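The Zaleck Fingers

Last updated: Jul 20, 2018

Four sets of fingers. One night. Finlay Laing had the Trarkell pair on by six and was already swearing at it.

"Too soft," he said. "They fold up on the cap."

"Log it."

"I'm logging it."

Angus Shearer wrote 3510 on a strip of tape, stuck it to his sleeve. Run number. He'd lost the notebook again. Across the table the dye bottles waited, and the arm hung over them, thinking – or whatever it did between commands. 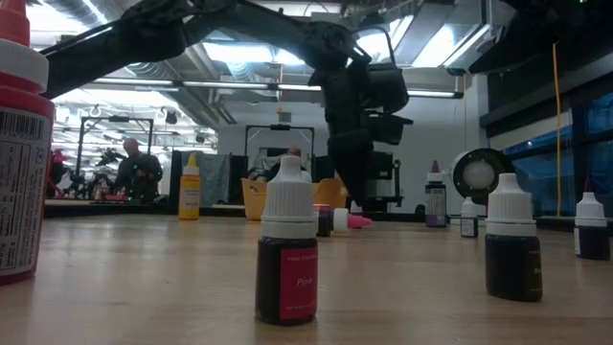
Food coloring, first layout. Pink in front.

"Who tipped that one over?"

"You said scatter them."

"I said scatter. Not bowl."

But he left it. A bottle on its side was a fair question to ask a gripper. The Trarkells had answered it badly all week, pinch and slip, pinch and slip, and Illia wanted a decision by morning. Illia always wanted a decision by morning.

They swapped. Four bolts, one dropped, found under Finlay's shoe. The Zaleck fingers were stiffer, uglier. Wedges, basically. Angus checked the wrist view and leaned in till his nose almost touched the monitor.

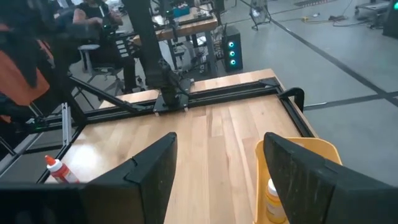 "I don't like the gap," he said.

"The gap's fine."

"It's wider then the spec."

"Everything's wider than the spec. Go."

Run 3511. Angus took the leader arm himself, palms damp. Down, slow. Close. He felt it in the handle – that small hard stop, plastic and no give. Finlay quit talking. First time since lunch.

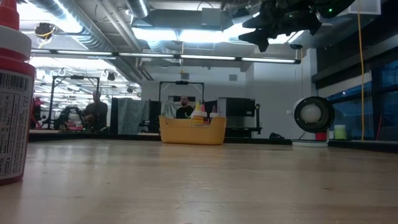

The Zalecks had cost him his December, more or less. Drawings, reprints, a fight with Asger Steinarsdóttir over money that ended in her office with the door shut. She'd said one good night would settle it. So he counted in his head, three bottles standing in the yellow bin, and thought, that isn't a night. That's a start. What about a full bin? What about elbow room?

"More," he said. "Pack it. Leave a few out on the wood."

"All three arms?"

"All three."

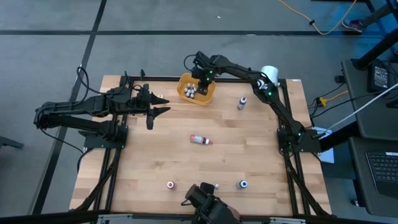 "Left one's drifting," said Finlay.

"It always drifts. Hold it there."

"Angus. It's nearly eleven."

"Hold it there."

His phone buzzed on the desk. Asger. He let it go, let it go again. Then picked up with his free hand, eyes on the fingers.

"Well?" she said.

"Ask me in roughly 33 runs," he said, and closed the grip.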